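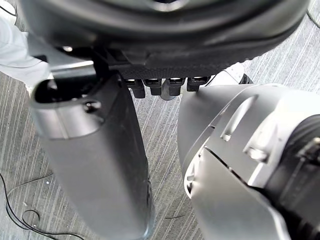
How long does it take to clear out a hall closet? Most of a day, if it's a deep one and you stop for lunch.

October 29, 2025

I started on the closet right after breakfast, still in my slippers, thinking I would have it done by ten and then get to the bank and the library. Well, it is past nine in the evening now and I never made it to either one. My library book is due tomorrow and I still have 71 pages to go, so I may just pay the fine and enjoy the ending properly.

The whole thing began with the iron. I wanted to press the blue tablecloth for Saturday's – there I go, I mean for the supper, I can never remember what day they settled on – and I could not get the ironing board out without bringing down the vacuum hose, two umbrellas and the bag of bags. I stood there holding the hose and thought, this is silly, I have been fighting this door since March. So I took everything out. All of it, right down to the floor, and spread it along the hall and into the living room, and once it was out there was no going back.

I had forgotten how deep that closet goes. It runs in under the stairs, and past the winter coats there is a low part where you have to get down on your knees and feel for things. I found the good flashlight in there, which would have been more use to me on the outside. I found the box from the Waleo fan, with the fan's feet still taped inside it. All summer I had that fan propped on a cookbook! I put the feet on the stairs to go up, and they are on the stairs yet.

The coats I did first, since coats are easy. Mine is staying. The green one with the bad zipper I have kept four winters on the promise of a new zipper, and I finally put it in the giving bag, then took it out, then put it back. It is in the bag as I write this. Frank's old raincoat I kept. It doesn't fit anybody, but it hangs at the very end and takes up hardly any room, and I like to see the sleeve.

Under the coats were the shoes, and the less said there the better. I wiped down the good ones and lined them up on newspaper. One brown sandal had no partner, and I set it on the windowsill in case the other turned up, and then at four o'clock it did, inside the picnic hamper, together with a napkin and a bottle opener I have been accusing my sister of borrowing. I will have to call her. Not tonight.

Otis Pruitt came by before lunch to bring back my cake pan and could not get in the front door for the mess, so he came around through the kitchen and ended up staying almost two hours. He is a good person to have at a job like this because he has no feelings about any of it. He held things up and I said keep or go, and if I took too long he put it in the go pile and I had to speak up. We got through the whole shelf of board games that way. The jigsaws I kept, the quiz game with the questions about television went, and the checkers stayed on account of the box, which was my mother's and still has her handwriting inside the lid, keeping score against my uncle. She was winning 30 games to his 12 when they stopped. I read the whole column out loud to Otis and he was very patient about it.

For lunch we had the rest of the bean soup with toast, sitting at the kitchen table with the vacuum leaning on the spare chair like a third guest. I had meant to make a salad too but the lettuce had given up. Otis told me about his nephew's move to Hundlow, where the rents are apparently worse than here, and how they packed the entire apartment in grocery boxes and wrote nothing on any of them. His nephew ate cereal out of a measuring jug for a week. I have been thinking about labels ever since, as you'll see.

After he left I did the top shelf, standing on the step stool. I don't love the step stool but I went slowly. Extra blankets, the heating pad, a roll of Christmas paper gone soft at one end, light bulbs for a lamp we no longer have. There was also a shoebox of instruction booklets. I sat down on the bottom stair and went through every one, and this is where the afternoon got away from me. There were papers for a toaster I remember buying when we lived on the other side of town, and a thick booklet for the Iwasaki sewing machine, 133 pages of it, of which I have read perhaps six. I kept that one. I also kept the one for the heating pad. Everything else went to the recycling, and the shoebox is now nice and empty and I had to be very firm with myself about not saving it.

Then came the part I like, which is putting things back. I vacuumed first, all the way into the low part, and wiped the shelves with warm water and a drop of dish soap and left the door open to let it air while I had tea. The shelf paper had come up at the corners. I thought about replacing it and decided to press it flat with the dictionary instead, and it has held so far.

Coats back on the rail, long ones to the left. Shoes underneath, on a tray this time. The ironing board goes in sideways against the wall, where I can slide it out with one hand, and I slid it in and out several times for the pleasure of it. The umbrellas are on a hook on the inside of the door. Blankets up top, games on the middle shelf, and the vacuum at the front because it's the thing I use most and the thing I always used to bury. The bag of bags is now a much smaller bag of bags.

And I made labels! I cut up the back of a calendar and wrote them out in marker – bulbs, batteries, shoe things, string – and taped them to the little baskets I got at Iritlow in the spring and never used. The tape is not very good. "Batteries" has already slipped and is hanging by a corner. But it does look like the closet of a person who knows where her string is.

I called Ezekiel Crenshaw around suppertime to ask if the church sale would want the giving bags, and he said yes to the coats and the games and no to pillows, and could I bring them before noon. He wanted to know if I had any picture frames. I said I'd look. I do have picture frames, a whole carton of them, but they're in the other closet, the one in the spare room, and I have not opened that door all day and I don't intend to start thinking about it now. He also gave me his recipe for the sweet potatoes again, as I lost it the last time, and I wrote it on the back of a leftover label, so I suppose I'd better copy it out before it ends up stuck to something.

A few dollars turned up in coat pockets as I went along, along with 73 cents in the bottom of the picnic hamper, and I put it all in the jar for stamps. There was a movie ticket too, too faded to read. I've been trying all evening to think what we saw.

My knees are sore from the low part and there's dust in my hair that I can feel but can't find. Supper was eggs. The hall looks twice as wide with everything off the floor, and I've walked up and down it more than I needed to, opening the door and shutting it again. The giving bags are by the kitchen door so I won't forget them, the fan feet are on the stairs, and the sandals are together on the tray.

I never did iron the tablecloth. It's over the back of the chair where I left it this morning, and I'll do it first thing tomorrow, before the library.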